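Budgeting for a second set of grippers

The quote from Prullimitz came in at the end of October and I have been working through it line by line. The headline price covers three hand-held grippers with mounts. It does not cover cables, spare fingers, marker blocks or storage, and those four lines are where our first budget went wrong.

Last time I allowed 15 percent for consumables and spares. Actual spend was 33 percent of the hardware price. Most of the difference was cables. We bought the standard length, found it too short for the far side of the table, and bought everything again from Hidport with proper strain relief. Connectors wear faster than the data sheet suggests, so I now treat them as a yearly cost.

The workload has changed too. Cloth handling is most of what we do, and soft items are harder on fingertips than boxes are.

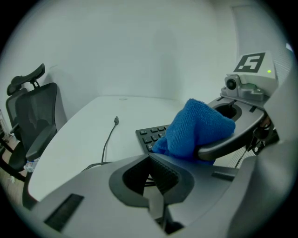 Fingers are therefore a separate line in the new sheet. Prullimitz sells them singly or in packs of 15, and the pack price only makes sense if the design stays fixed for the year. I asked. They would not commit to it in writing, so I have put in for singles – a little more money, less dead stock.

Galbraith quoted for the same scope with a longer warranty. Their unit is cheaper to buy, but calibration has to be done at their shop, with shipping both ways at our expense. Two returns a year wipes out the saving. I have kept their quote on file in case the terms change.

Storage is the last open item. Rillel does a lockable cabinet with charging shelves that would take the whole set, and it needs a dedicated outlet we do not have yet. The electrical work is in the sheet as a placeholder.

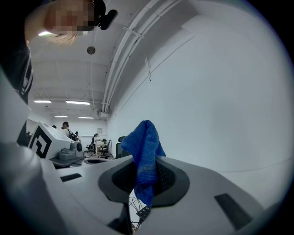

Colm Quinlan wrote in after the draft numbers went up to say that I had left out operator time. By his reckoning, every new unit needs a day of setup and checks before it produces anything usable, and that day belongs in the purchase cost. I had it under running costs. I have moved it, and the total per unit goes up accordingly.

The revised sheet goes in for approval once the electrician's figure is back.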